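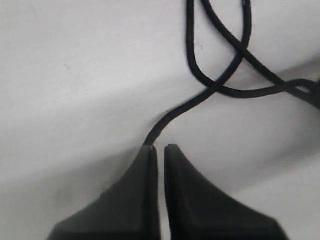

Entered by Velimir Tomić
Workshop notebook, May
Project: Zerkham (local versus build)

Picked up where Jasmina left off with the input delay complaint. Testers at Clillstead said the heavy kick in Zerkham comes out late, but only on the second player's side. Started at 10:40 with build 2591, two wired pads, same monitor they used.

First tried to get it by feel. Played both sides against the training dummy and could not tell them apart. Swapped pads, still nothing. Turned on the input log and did it properly: 23 heavy kicks from the left, 23 from the right, standing still, no buffering. Left side averages 7 frames from press to first active frame. Right side averages 8. So there is one extra frame and the testers were right.

Looked at where the inputs are read. Player one is polled before the state update, player two after it, so anything player two presses waits for the next pass. The order comes from the old menu code, where it made no difference. Jasmina Stoyanova remembers moving that call when we put in the character select screen and thinks it was never moved back.

Changed it so both pads are polled together at the top of the loop. Ran the same test again. Both sides now average 7. Ran it with the pads swapped and got the same numbers.

Side effects so far:

Throw breaks feel easier for player two. Expected, but the window was widened last month after people complained it was too tight, and they were probably complaining from the right side. Needs another look before we touch the number.

Recorded replays from before the change go out of sync in the first round. The replay file stores inputs by frame, so old ones will not play back correctly. I don't want to write a converter for this. Old replays get deleted with the next build unless somebody objects.

The Brutent stage still drops frames when both characters are in the corner and the crowd animation loops. Separate problem. It was muddying my first set of numbers, so everything above was done on the plain training stage.

Jasmina wants the two-frame leniency on diagonals cut while we are in here. I said leave it. Poojary is a charge character and is the only one it helps much, and his win rate is already low. We agreed to let Clillstead play the fixed build first and ask them about diagonals without telling them which way we lean.

Still to do: same test with wireless pads, same test with one wired and one wireless, check that pause works from both sides after the polling change. Pause from player two did nothing once this afternoon and I could not make it happen again. Log from that session is in the shared folder under my initials.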